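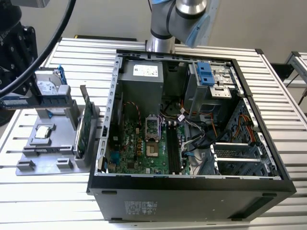

June, test kitchen, started right after lunch

Condensed milk buttercream again, third go, and this time I want to get the piping down on paper along with the recipe, because last time I wrote a whole page on the frosting and not one word about what I did with it. The job is still the rope border for the Clandgate cupcakes, a three-color twist run around the edge of each one with the middle left plain white. Everybody keeps asking me what I mean by a twist, and the best I can do is point at the wires in that open computer tower, the orange, red and black ones that loop down from the power supply. Each color stays its own color and they still read as one bundle, and that's the look I'm after in buttercream. What I had last round was more like marbled soap.

**Batch as made today**

- 397 g condensed milk (one can, straight from the fridge)
- 397 g unsalted butter, soft enough to dent but not shiny
- 50 g powdered sugar, sifted
- 100 g white chocolate, melted and left to cool on the counter
- good pinch of fine salt
- vanilla, the clear kind, or the white goes cream-colored on you

Butter went into the Hovetti by itself with the paddle, medium speed, and I let it go until it was pale and fluffy and then a while longer, stopping to scrape down whenever I remembered. Then the powdered sugar and salt, then the condensed milk in a thin stream. I did pour too fast toward the end (the phone rang) and it looked a bit curdled for a minute, but I left the mixer alone and it came back together. White chocolate last, on low.

Taste is lovely, I have to say. The extra salt helps so much. Gavin Imrie came through for coffee and had two spoonfuls, and he thinks it's still on the sweet side for anyone over twelve. I'd be willing to try dropping the powdered sugar altogether, but then I worry about the ridges holding, so that's a question for the next batch and not one to fiddle with today.

**Coloring**

Used gel from Pollock for the red and orange. For the black I started from a scoop that already had cocoa beaten into it, which meant I needed much less color to get there and it didn't have that bitter edge. The black looked more like wet slate when I first mixed it. I covered it and left it while I did the others, and by the time I came back it had deepened nicely. Please, whoever makes this next, do the black FIRST and walk away from it. I added more gel to it last time out of plain impatience and we all had gray teeth.

Orange was easy. Red came out a little pink beside the orange, so I gave it another dab and beat it in by hand.

**Filling the bag**

This is the part I've been getting wrong. I had been spooning all three colors into one big bag side by side, and they smear as soon as you squeeze. Today I laid out a sheet of plastic wrap, piped three fat stripes next to each other, rolled it up like a candy, snipped the end and dropped the whole roll into the bag with the open star tip. So much tidier! You can pull the empty wrap out afterward and load the next one without washing anything.

For the rope itself, hold the bag at a slant and make a string of little sideways S shapes, each one tucking under the tail of the last. I was turning the bag as I went too, thinking that would add twist, and it only muddied things. Keep the wrist still and turn the cupcake. Gavin's are neater than mine, which is annoying as he'd never done one before today.

**Things that went wrong**

- First roll had an air pocket in it and spat orange across the bench. Press the roll flat with your palm before it goes in the bag.
- The warm end of the kitchen is too warm. The last few borders slumped on the inside edge. Chilled the bag briefly and the next ones stood up fine.
- Black crumbs of cocoa in the tip, twice. Sift it, lazy.

**Still to do**

The order is for 111 cupcakes and I don't yet know how far a single batch goes, so next time I'll weigh the bag before and after a tray. Sponge is settled (the buttermilk one, see earlier in this book), and the boxes are coming over from Surnirbridge with the bread delivery. I want to leave a finished tray in the fridge overnight and see whether the red bleeds into the white middle. There's one in there now, bottom shelf, with a note on it. Please don't eat those! The ones on the cooling rack by the door are fair game.

Leftover colors are in the tubs marked with tape. The orange would be nice on the carrot loaf if someone wants to use it up.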